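Clurklow gripper kit, anyone bought one? (Parallel jaw, wrist camera, countertop picking)

Forum: Small Arms and Grippers > Kits and Services

pegboard_annie
13 Jun 2019
I'm looking at the Clurklow parallel gripper kit for a desktop arm I already own. The price with the wrist camera is $278, and the Skistness adapter plate is extra. I want it for kitchen type tasks: pick up a piece of fruit, put it on a plate, move a utensil, that sort of thing. The product page shows it lifting blocks and nothing else. Has anyone used it on real objects? I don't need it to be fast. I need it to close in the same place every time and I need the camera picture to be usable for training.

Américo Veloso
I have had the kit since April and it is on an arm at my place now. Short version: the gripper is good for the money, the software is not, and the camera mount is somewhere in between.

Setup took me an evening. Four screws hold the adapter plate and two of them are hard to reach once the cable is in, so put the cable in last. The manual has it the other way. Calibration is a menu item and it worked on the second try.

My test setup is a tray with lemons, a lime, an orange on a dish and some plastic utensils, plus a cutting board in front with an orange slice on it. The counter is gray and shiny, so it is a fair test of how the camera deals with reflections.
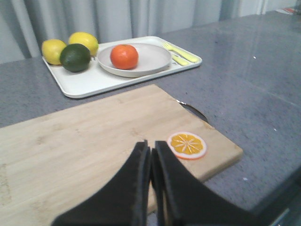

The fingers are flat and wide at the base. For round fruit they are fine. Come down over the middle, close at low force, lift. I have the force limit at 14 percent for an orange and I have not marked one yet. Flat things are where it struggles. A slice lying on a board gives you very little to close on, and the fingertips are thick enough that they touch the board before they get under anything. I can pick it up if I push it to an edge first. From the middle of the board I get it less than half the time.

The view from the wrist is better than I expected. You see both fingertips and a good part of what is behind them, and that matters for lining up. Exposure is automatic and you cannot lock it in the version of the software I have.

toolcrib_ray
I'd disagree on "good for the money." I sent mine back. There was play in the left finger out of the box, you could wiggle it by hand. For that price I can get the Hughes gripper used, and it has no play at all. No camera with it, but a camera is a cheap thing to add.

Américo Veloso
Mine has no play that I can feel. Did you check the set screw behind the finger? On mine it was barely snug when it came.

toolcrib_ray
I did. It tightened up, then it was loose again after a day. Support told me to use thread locker. I shouldn't have to finish building it. A used Hughes weighs more, I'll give you that, so check your arm's payload before you go that way.

pegboard_annie
Payload is a problem for me, the arm is a small one. So the Hughes is probably out. Américo, do you run only the wrist camera, or a second one too? The Clurklow page sells a "two view" bundle and I can't tell if it is a different camera or just a second one and a stand.

Américo Veloso
Two views. I didn't buy the bundle, I used a camera I had and clamped it off to the side. As far as I know the bundle is the same camera twice with a stand and a longer cable.

I would not go without the side view. The wrist camera tells you where the fingers are over the object but it is poor at telling you how high they are. With a low side view you can judge the height off the board, and you can see what is hidden behind what before you send the arm in.
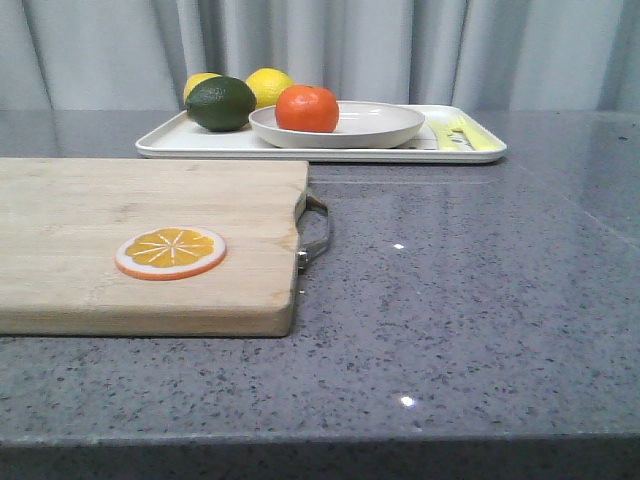
Set the side camera once and tape the clamp. If it moves even a little between sessions your old recordings don't match the new ones, and you will spend a long time wondering why the lime is suddenly harder to pick. Also hang something plain behind the counter. A curtain works – you don't need to buy a backdrop.

mostly_servos
Question on the glossy counter. I had a lot of trouble with highlights on mine. The detector kept finding a small bright thing next to the board and going after it. Did you do anything about the lighting?

Américo Veloso
I moved one lamp and that was all. I still get a false pick now and then. A matte mat under everything would fix it, but I want it to work on the counter, so I leave it.

mostly_servos
Fair enough. I gave up and used a mat. One more opinion for Annie: if you only want fruit on and off a plate, look at the Pakdale soft fingers. They fit the Clurklow body. They wrap around a lemon much better than flat plates and you can be sloppy with the approach.

toolcrib_ray
The soft ones are useless on forks though. She said utensils.

mostly_servos
They're not useless, they're slow. You have to come in square to the handle.

toolcrib_ray
Mine dropped every second one. I call that useless.

Américo Veloso
I have tried both. For a plastic fork I would stay with the flat fingers and come in across the handle, not at the end. If the handle is up against the plate you need to drag it clear first. For fruit only, yes, the Pakdale set is nicer. Changing between them takes me a few minutes and then you have to run calibration again.

pegboard_annie
Okay. I think I'll order the kit with one camera, use a webcam for the side, and keep the flat fingers. I'll check the set screw before I mount it. Does the adapter plate come with its own screws?

Américo Veloso
It does, but mine were a little long. Have shorter ones on hand.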